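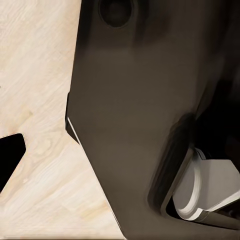 Section 2: Pairing your Vesia kitchen scale with a phone

Before you begin, do make yourself a cup of tea and clear a bit of space. Pairing isn't difficult, but it goes better when you aren't hurrying it along between the flour and the butter.

1. Stand the scale on a firm, level worktop. A tablecloth or a folded towel will make the readings wander.

2. Slide the battery cover open and pull out the paper tab. The display will show a row of dashes — leave it alone until they settle to zero.

3. Open the Vesia app and choose Add a scale. Put your phone down within 30 cm of the scale.

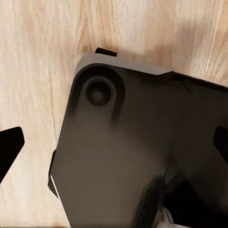

Fig. 2. A pale wooden surface with visible grain.

4. Press and hold the UNIT button for 6 seconds, until the small lamp blinks blue. If you let go too early, simply wait a moment and try again.

5. When the app asks for a name, call your scale whatever you like. Ours at Vistcombe has been "Frauke" for years, after Frauke Wunderlich, who wrote the first recipes for it.

Note: the scale goes to sleep after 2 minutes without a touch. A light tap on the plate wakes it up.

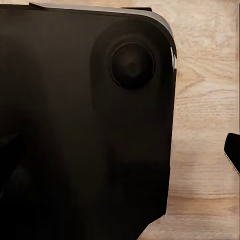 Fig. 3. Black phone lying with its back facing up.

6. Place the bowl you use most on the plate and tap Save bowl. You can save up to 15 bowls, and the app will take off the right weight each time you bake.

Caution: never rest a phone on the weighing plate while the scale is setting itself to zero, and keep both well away from the hob.

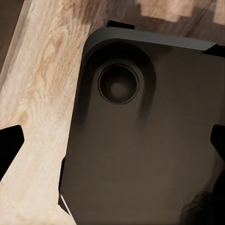

Fig. 4. Phone face down, seen close to.

7. Weigh something you know, such as an unopened bag of sugar. The packet will come out a touch heavier than its label — that's the paper, so please don't worry. If the reading is far out, turn to Section 5, Setting the scale right.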